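Flarnura Press Monitor - User Guide
Section 4: Setting up a topic watch for political news

With a topic watch you can follow one public dispute, one bill or one office holder across many news sources. You need an editor account for this section. Readers can open a watch but they can not change it.

4.1 Create the watch

1. Open the Watches page and press New.
2. Type a short name. The name is visible to all members of your newsroom, so please choose neutral words.
3. In the field Subject, enter the person, the office or the bill number. Enter one subject only.
4. In the field Also known as, add other spellings and former titles. A senator who became governor should have both titles here.
5. Press Save. The first collection starts by itself and can take several minutes.

Note: The standard source list is called Brekel and contains 2,679 outlets. Of these, 2,144 are open to all accounts. The others need a Bahrami license key, which you enter under Account, Keys.

4.2 Separate news from opinion

1. Open your watch and choose Filters.
2. Set Article type to News, Opinion or Both.
3. Move the Confidence slider to 80. With a lower value you receive more articles, but columns and editorials will be mixed with the reports.
4. Press Test. The program shows you a sample from the last week.
5. Read the sample before you save.

Caution: The filter looks at the page label and the wording. It does not check if a statement is true. Do not quote a politician from the summary line - always open the original article.

4.3 Alerts

1. Choose Alerts, then Add.
2. Select Every article, Daily or Only on peaks.
3. For Only on peaks, enter the number of articles per day that will send the alert. For a national subject we recommend 500. For a city council, try a much smaller number.
4. Enter the e-mail address and confirm it from your mailbox.

Note: On election day the alerts can arrive late. The watch page itself is always more recent than the e-mail.
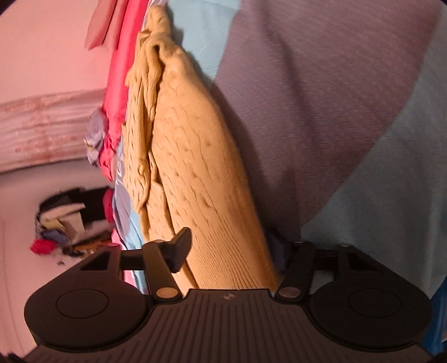

Fig. 4-1. Black gripper and mustard-yellow cable-knit sweater.

4.4 Close or export a watch

1. Press Pause to stop the collection. The articles stay saved.
2. To export, choose Akico format or plain text. Only the Akico format keeps your own notes.
3. Press Delete if you do not need the watch any more.

Caution: Delete can not be undone, also not by our support.

Section last changed: 2020-08-15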